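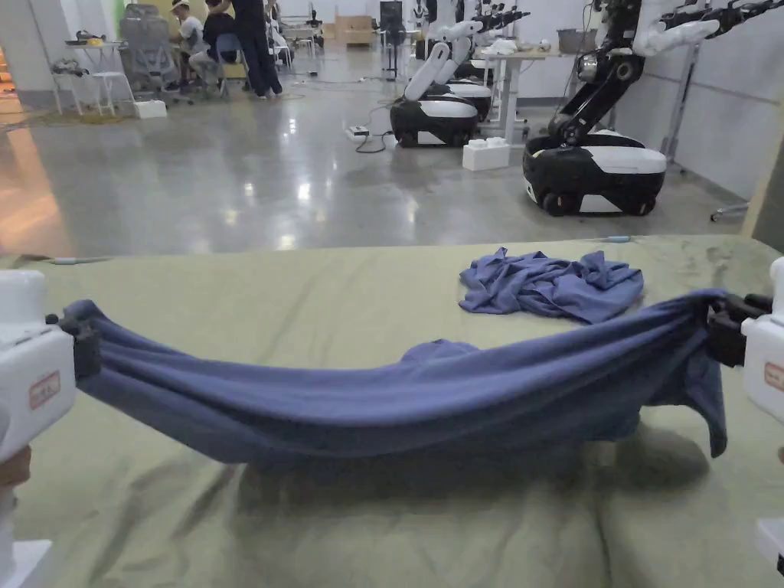

4. Recording a shirt with the hand-held pair

Grirthorpe Robotics Club > Laundry entry > Member guides
Posted February 2021 by Jihad Ghanem

Read section 3 first. If the grippers haven't been paired with the Vesov recorder, nothing in this section will work, and Vesov won't warn you. It shows a green tick whether or not it's saving anything. Treat the tick as decoration.

This section covers short-sleeved shirts only. Socks have their own section. Long sleeves were promised for last May and I wouldn't hold your breath.

4.1 Before you pick anything up

1. Pull the cover on the work surface tight and smooth it with your hand. Ripples under the shirt get pinched along with it, and then you're teaching the arm to fold bed linen.

2. Check the end screw in each black finger. It should be snug. Don't crank it, as the thread in the older Awad units is soft and strips easily.

3. Squeeze and release each trigger a few times. Both jaws should open to 38 mm. If one stops short, swap the gripper. The Awad handbook says recalibrating fixes this, and I've yet to see it do so for longer than one afternoon.

4. Start a new session in Vesov and type your initials. Leave the "auto-label" box unticked. It labels nearly everything "towel".

5. Write your starting clip number in the log book, in pen. We had 3336 clips listed on the server at the end of last season, and only 2079 of them opened. The log book is how we found out.

NOTE: The start screen offers a "quality score" for each clip. I've seen clips of a gripper waving at the ceiling score higher than a clean fold. Ignore it until somebody can explain how it's worked out.

4.2 Laying out and stretching

6. Drop the shirt on the cover from a low height. Don't arrange it. A shirt placed neatly by hand makes a lovely clip and teaches the arm nothing about a heap.

7. Hold a gripper in each hand with your wrists loose. Keep your fingers behind the white body at all times. The cameras pick up everything, and fingers in front of the jaws spoil the clip.

8. Find two points along the same edge, shoulders if you can, hem if you can't. Close the left jaw first, then the right. Closing both at once looks tidier but the timestamps tend to collide.

9. Lift just clear of the surface and draw your hands apart slowly until the cloth hangs between the jaws with a bit of sag. Stop there. Pulling it drum-tight is the most common mistake new members make, and knit fabric remembers being pulled.

10. Lower the near edge until it touches, then drag it back towards you so the shirt settles flat. Open both jaws before you lift away.

CAUTION: Don't snatch the cloth. The pads grip harder than you'd expect and they'll take a loose thread with them, or a collar.

If a fold bunches up in the middle while you're stretching, keep going and lay it down as it is. You can pat it out with a closed jaw in the next step. Going back to fix it in mid-air makes a long, wandering clip, and the trainer already copes badly with those.

4.3 Flattening and folding 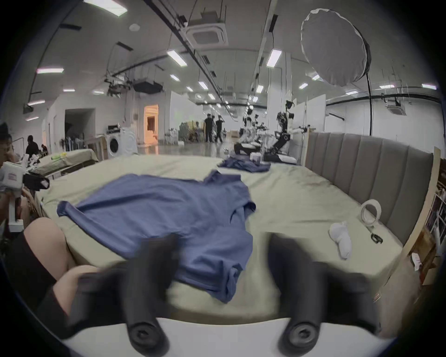 11. Open the jaws wide and hold them just above the cloth before each new grab. A short pause is enough. Vesov uses the pause to split the clip into parts, or so its help page says. In my tests it found the pause most of the time and also found several that weren't there, so write your own split times in the log as well.

12. Work from the collar. If it's bunched, take the bunched part lightly and draw it away from the hem.

13. Fold one sleeve in, then the other. Side order doesn't matter to the judges. It does seem to matter to the model, which gets confused if you swap halfway through a session, so pick a side and stay with it.

14. Bring the hem up to the collar in one movement. If it slips, let go, pause and try again. Keep the failed try in the clip. Don't delete it and don't start over.

15. Set the folded shirt aside and press stop. Wait for the file name to appear before you touch the next one.

NOTE: Keep the second shirt at the far end, away from the one you're folding. Other odds and ends can stay on the surface as long as your hands and the cloth won't run into them.

4.4 Checking your clips

16. Open every clip and watch it to the end. Thumbnails prove nothing. A broken file has a perfectly nice thumbnail.

17. Mark each clip in the log as good, slipped or bad. "Slipped" is useful and you shouldn't feel embarrassed about it. "Bad" means black video, a missing side or the wrong shirt.

18. Copy the session to the club drive yourself. The automatic copy is listed as a feature. I'd call it a rumour.

4.5 What this will and won't get us

The organisers of the Stomanley Cup say that teams using hand-held recording will fold "as well as a person". Perhaps. Our arm has folded shirts it had already met, under our lights, on our cover. I haven't seen it do a new one in a room it didn't know, and until I have I'd ask members not to tell sponsors otherwise.

That's no excuse for sloppy recording. Poor clips are the one cause of failure we can rule out from our end.

Known faults with the left trigger spring are listed in section 7, along with the part we keep being told is in the mail.

Grirthorpe Robotics Club | Report an error in this guide | Back to top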